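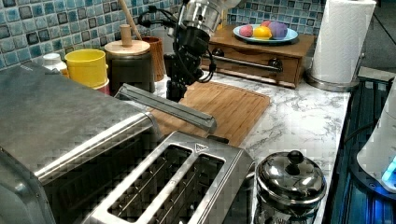 4.3 Setting up room rates and the late arrival code

Complete section 4.2 (Rooms and beds) before you start. You need a Manager login.

1. Open Marras and choose Property > Rates.
2. Select the room type from the list on the left. Room types without a bed count are greyed out.
3. Enter the nightly rate, excluding city tax. The lowest rate accepted is 53.
4. Enter the city tax in its own field. It is shown as a separate line on the guest's bill.
5. Set the deposit. The default is 200 per booking. Enter 0 if no deposit is taken.
6. Press Save. The room type shows a green tick.

Note: rates are copied to the Clemstead booking site overnight. To send them at once, press Push now.

To set the late arrival code:

7. Choose Property > Front door.
8. Type a four-digit code and the time from which it applies, for example 22:00.
9. Press Test. The keypad beeps twice if the code has been received.

Caution: do not change the code while a guest is due the same night. Confirmation emails already sent are not updated.

Caution: a stay with a total above 600 is held for approval and does not block the room until a manager accepts it.

If the keypad shows error 68, repeat step 9. If the error remains, see section 7.1.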